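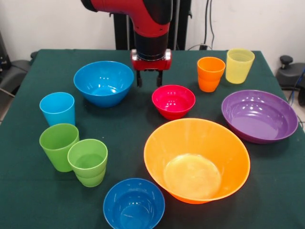 Figure 3. Plastic bowls and cups on the green cloth.

3.2 Tableware and table layout

The items used in the colour and shape sorting task were ordinary plastic bowls and cups of the kind sold for picnics and children's meals. We chose plastic because it is light and does not break when dropped, and because the same shape can be bought in many colours. Two product lines, Orkitz and Marinho, supplied most of the set. A few bowls from a third line, Imach, were added later to widen the range of sizes.

Bowls and cups were picked so that colour alone would not settle where an item belonged. In the layout of Figure 3, for example, light blue occurs as both a bowl and a cup, and the two green cups standing close together differ in shade. Bowl size also varies within a layout, from the small pinkish-red bowl near the middle of the table to the large orange one. A person asked to tidy such a table can group the pieces by colour, by shape or by size, and all three groupings were treated as valid in the scoring.

The table was covered with a dark green cloth for every trial. An earlier white cloth showed stains and made the paler pieces hard to pick out. The cloth was smoothed by hand between trials but was not pinned down, so small folds were allowed to form as they would at home.

Layouts were drawn up in advance at the Greredach site. There were 40 in total, and each was used more than once over the 500 trials. Bowls were always placed with the open side up. Cups could be placed singly or nested, and a nested pair was scored as one item unless it was pulled apart during the trial. Items could stand close enough to touch but could not overlap the edge of the table.

All pieces were washed in warm soapy water and dried with a tea towel at the end of each session. Scratched pieces stayed in use. Pieces with a cracked rim were taken out and replaced with the same model, or with the nearest colour where that model was no longer sold. Replacements are listed by layout in Table 5.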